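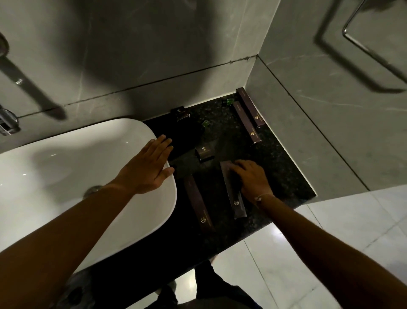

Photo: Prothero recordings, bathroom counter set / Llinos Rees

Ticket: Placement order score collapses on bathroom counter task
Project: Prothero
Component: Fliltisis (object tracker), Voltov (policy training)
Opened by: Llinos Rees
Assigned to: Gemma Lightfoot
Opened: April 30, 2021
Status: Resolved, with grumbling

Summary

The Voltov policy trained on the bathroom counter recordings has learned to tidy in an order that no person used. It picks up a box, moves it toward the corner, thinks better of it, and goes for another. In replay it looks like someone getting ready for guests they don't like. The kitchen and desk policies trained with the same settings are fine.

Expected: predicted next object agrees with the demonstrator most of the time, as on the other tasks.
Observed: agreement is no better than picking a box at random. I wrote the random baseline myself and it is one line long, so this stings.

Steps to reproduce

Train Voltov on the counter recordings with default tracker output. Run the next-object evaluation. Sigh.

What I have ruled out

Learning rate. Swept it, no change, please don't ask me to sweep it again.
Hand pose. Both hands are found reliably on the clips I checked, the resting one as well as the working one.
Corrupt files. Everything opens, the timestamps increase, and the audio we don't use is in perfect health.

Comment, Gemma Lightfoot

Is this the set with the dark boxes that all look the same? If so I have a suspicion, and the suspicion is Fliltisis. It gives every object an identity in the first usable frame and carries that identity forward by appearance plus position. Appearance is no help when the long boxes share a color and a gold emblem. So it leans on position, and position goes out the window the moment a forearm crosses the counter.

Could you pull the identity traces for a few clips and see whether the long boxes trade names?

Comment, Llinos Rees

They trade names constantly. I watched 5 clips with the labels drawn on. Every one has at least one swap, and in the worst of them the box in the hand and the box leaning in the corner exchange identities as they come close together, then exchange back when the hand withdraws. According to our labels the demonstrator teleported.

The small boxes behave better, being a different shape. The small green things get lost against the counter and come back with new names, like people in witness protection.

It does explain the replays. The policy was told that the target changes mid-reach, so it changes its mind mid-reach. It is an excellent student. 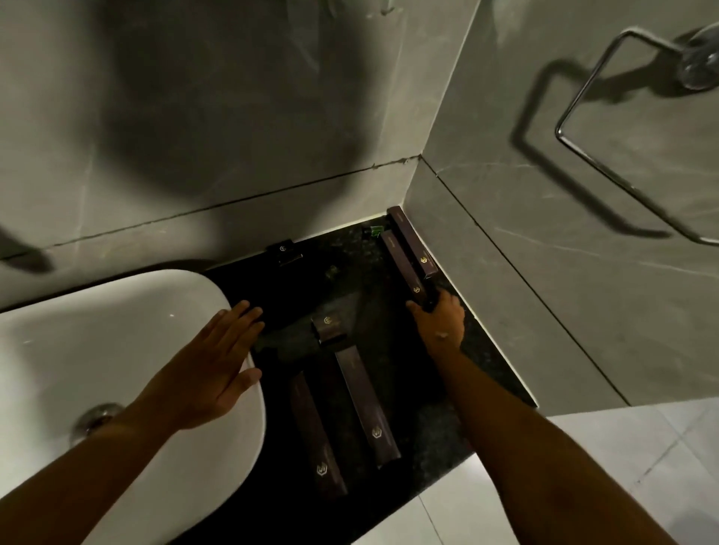

The other thing I noticed while scrubbing is that the tracker has opinions about shadows. On a handful of clips the towel ring's shadow on the side wall is carried as an object with its own identity and a modest but stable confidence. Nobody has ever picked it up, so it does no harm to the order score, but it does get offered to the policy as a candidate. I would like it to stop.

Comment, Gemma Lightfoot

Right. Things to try, cheapest first:

Raise the appearance weight. I expect this to make matters worse, but it takes a minute and someone will ask.
Freeze identities while a hand overlaps an object, and reassign when the hand leaves.
Drop identity altogether for objects that look alike.

On the shadow: mask anything that never leaves the wall plane. We have the counter plane from the Nenditz calibration, so keep only candidates that touch it or touch a hand. A box leaning against the wall still has its lower end on the counter and should survive.

Comment, Llinos Rees

Appearance weight raised. Worse, as foretold. The tracker now believes there is one long box and it is everywhere.

Freezing under the hand: better while the box is held, bad at release. If the box goes down next to its twin, reassignment is a coin toss. All we did was gather the errors into one spot, the exact spot where the placement label is read. I almost admire it.

Plane mask is in. The shadow is gone from the candidates. The leaning boxes did survive, except on 2 clips where the plane itself was off by enough to lift the whole counter into the air. I reran the Nenditz calibration for both and they settled down.

Comment, Gemma Lightfoot

Then drop identity. I've been wanting an excuse.

The question we put to the policy is "which box does the person take next," and for the long ones that has no answer worth learning. The demonstrator doesn't care which long box it is and neither should the loss. What they do care about is which place gets emptied and which place gets filled. So:

1. Describe each moment as a set of occupied places on the counter plane, with a shape class (long, small, other) and an orientation. No names.
2. Between a grasp and the following release, match the before and after sets with the usual minimum cost assignment, within each shape class only.
3. The unmatched place before is the pick. The unmatched place after is the put.
4. Train on pick and put places. Let any box of the right class count as correct if it sits at the pick place.

Take the before and after sets from moments when the forearms are clear of the boxes, if there are any. If there aren't, take the least covered moment in the gap and flag it.

Comment, Llinos Rees

Implemented. Notes for whoever inherits this:

The assignment is fine for long moves and shaky for nudges. A lot of this task is nudging. Someone closes their fingers over a box and straightens it slightly, and the before and after places overlap so much that the matcher calls it no change. I added orientation to the cost, which recovered most of those. Fully symmetrical nudges of the small boxes are still invisible and I have made my peace with it.

"Clear of the boxes" is rarer than you'd hope. People park the idle hand on the basin or flat on the counter and leave it there, at ease, while the other one works. The idle hand is harmless if it stays put, so I only require the moving arm to be clear. That one change brought back more segments than anything else I tried.

After all of this we have about 4000 usable pick and put segments from the counter set. Retrained Voltov from scratch on them, same settings as before, same seed policy.

Result: next-pick agreement is back in line with the desk task. Put location is a little worse than desk, mostly in the back corner, where a standing box and a leaning one occupy nearly the same patch of plane and the model splits the difference. The mid-reach change of heart is gone from every replay I watched.

Comment, Gemma Lightfoot

Good. Before I close it, did you run the old identity labels through the new evaluation? I'd like to know how much of the gain is the training and how much is us grading more kindly.

Comment, Llinos Rees

I did, hoping you wouldn't ask. The old policy also improves under the new scoring, because it was sometimes right and being marked wrong. It stays well behind the retrained one. So the gain is part honest and part amnesty, and I've put both numbers in the results table with the old evaluation kept beside them. The random baseline improves a bit too — it has been insufferable since.

Comment, Gemma Lightfoot

Fine by me. Merged to the Prothero branch. Left open as separate tickets:

Height cue for the back corner, so that standing and leaning boxes stop merging.
Green items: the detector needs more examples on dark stone. Currently excluded from both training and scoring.
Fliltisis should warn when an appearance class contains more than one member. It knows. It just doesn't mention it.

Check of the other tasks for the same fault is planned for June. Llinos has version 7 of the label script, please use that one and delete whatever is on your desktop.

Closing.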